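# Chapter 6: How Wide Is a Hallway?

I failed my first hallway. I was a student, I had drawn a little library for the town of Cliston, and I was terribly proud of the reading room (it had a skylight!). My teacher put one finger on the corridor leading to it and asked me how two people with bags would pass each other in there. I had no idea. I had drawn it that wide because that was the space left over once I'd finished with the rooms I liked.

So this chapter is about leftover space, and about measuring it before it becomes leftover. Chapter 5 dealt with the big pieces of a floor plan, the rooms with names on them. Now we're going to look at the parts without names: the strip between the table and the wall, the gap you squeeze through to reach the window, the spot where everyone ends up standing at parties. Planners call all of this *circulation*, and I'll use the word too, although it always makes me think of blood.

## Start with your own body

Before you read on, get up and find a tape measure. I mean it, the numbers stick much better if they come from you. Measure your shoulders from side to side with your arms hanging down. Then hold a full laundry basket or a big bag of groceries and measure again. Then pull out a chair, sit down, and have a friend measure from the table edge to the back of the chair, and once more while you're getting up. That last one surprises nearly everybody, me included, the first time I tried it.

Write all four numbers inside the cover of your notebook. You'll need them for the exercises, and I'll keep pestering you about them until Chapter 9.

When I did the Huaranga house, a small place for a family with three kids, I asked every member of the family to do this. The youngest measured herself with a cereal box under each arm. It went into the notes along with everything else, and the passage from the kitchen to the back door came out wider than I'd first drawn it.

## Where surfaces meet

Most of the trouble in a room starts at the edges of things. A table in the middle of a plan looks innocent on paper, just a rectangle. Then somebody pushes a desk up against it, and somebody else wants to get by on the far side, and suddenly you're dealing with corners at hip height. I've had the bruises. Pay attention to where one surface stops and the next carries on, because people steer by those lines when they walk, usually without looking down.

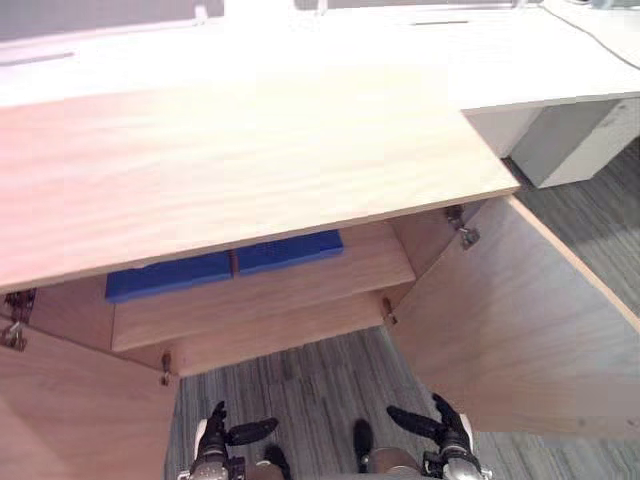
## The path and the pause

There are two things people do in the space between furniture: they go through it, or they stop in it. A plan gets into trouble when one spot has to do both jobs. Think of the coat hooks right inside a front door. One person stops to unzip a boot, and the whole family is stuck out on the step in the rain.

I draw paths as lines and pauses as circles, in two different pencils, straight on top of the plan. Wherever a circle sits on a line, I go back and push something. Sometimes it takes very little! In the Pistumard office, a long skinny floor with 78 people on it, we moved one printer. The circle slid off the line, and the grumbling about "that corner" stopped within the month.

## What you'll do in this chapter

We'll begin with a single room and work outward. Section 6.1 has you trace your own path through your kitchen during one ordinary breakfast. Section 6.2 brings in doors, and the awkward question of which way they should swing. After that comes the Hunberg school, where 434 students change classrooms at the same moment, and you'll get the real floor plan to mark up (make a few copies, you'll ruin the first one).

Keep your pencils sharp, keep the tape measure in your bag, and turn to your kitchen.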